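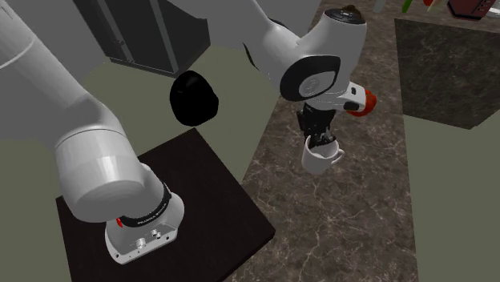
Section 4: Running the mug demo on your open day

Welcome to the fun part! By now you have Lavuvham installed, the kitchen world loaded, and the arm sitting in its home pose. This section takes you through a full visitor demonstration, from switching on the big screen to letting a ten-year-old pick up a mug with a simulated Franka arm. We have run it at Pilkington Hall every March, and it is still the station people come back to after lunch.

Everything in this section happens in simulation. You don't need a real arm, a fenced area or an air supply — just a computer, a large display and one hand controller per player.

4.1 Before the doors open

1. Start the Lavuvham server and wait for the word READY in the status bar.
2. Open File > Worlds and choose Kitchen Counter. The first load takes a while, so do it before anyone is watching.
3. Set the random seed to 3543. With this seed the mug starts upright, well inside the arm's reach, and your practice runs will match the ones in this guide.
4. Choose View > Over the Shoulder. The arm base should be on the left and the marble countertop should fill the middle and right.
5. Plug in both hand controllers. The demo supports 2 players taking turns, and the second controller stays asleep until you hand over.
6. Run the sequence in 4.2 once by yourself, start to finish.

Note: If the countertop comes up plain gray, the textures have not finished loading. Wait, then press F5. Do not restart the server.

4.2 Picking up the mug

Talk while you do this! Visitors like hearing what you are aiming for, even when you miss.

1. Press HOME. The arm moves to its starting pose with the gripper open.
2. Push the left stick forward until the gripper is over the mug. Keep an eye on the wrist and let the elbow look after itself. The elbow swings in surprising ways and it will distract you.
3. Turn the wrist so that the handle is clear of the fingers.
4. Lower slowly with the left trigger. The fingers go down into the open rim, so one finger ends up inside the mug and the other outside, with the wall between them.
5. Squeeze the right trigger halfway. The grip value climbs on the side panel. Stop at 42.
6. Lift with the left bumper until the mug is clear of the counter, then let go of everything and hold still. This is the moment for questions.

Caution: Do not go to full grip. The simulated mug is stiff and slippery, and too much force will shoot it across the counter. (Children will ask you to do this on purpose. Save it for the end.)

Caution: Keep the wrist well away from the dark marble block on the right. Touching it stops the run, and you will have to press HOME and begin again.

4.3 Handing over to a visitor

1. Press PAUSE with the mug still in the air.
2. Give the visitor the second controller and point out the two triggers. Leave the rest for later.
3. Turn on Gentle Mode in the Player menu. It halves the top speed.
4. Press RESUME and ask them to set the mug down on the countertop, rim up.
5. When they are done, save the run under their first name. Stendatau, the replay viewer, picks up saved runs by itself and plays them on the side screen.

Lucyna Gajewski ran this station last time and suggests letting the visitor fail twice before you offer a hint. We have tried it her way and the cheering is much louder.

4.4 Things visitors ask

Is it a recording? No, the physics is worked out live. Nudge the stick and show them.

Why is the arm so bendy? It has seven joints, one more than it strictly needs to place the gripper at any position and angle, so the elbow can move while the mug stays put. Hold down the ELBOW button to show it. This gets a gasp nearly every time!

Can it pick up the other things? Only the mug is set up for grasping in this world. The rest is scenery.

4.5 If something goes wrong

Mug slips as you lift: the grip value was too low, or the fingers were not deep enough. Press RESET OBJECT and repeat from step 2 of 4.2.

Arm shakes in place: it is stretched near its limit. Pull back toward the base.

Side screen frozen: close Stendatau and open it again. The main demo keeps running and no saved runs are lost.

Section revised 28 Oct 2026 by Maja Czerwiński, with corrections from Cledwyn Mathias. Shutting down and exporting the day's runs are covered in Section 5.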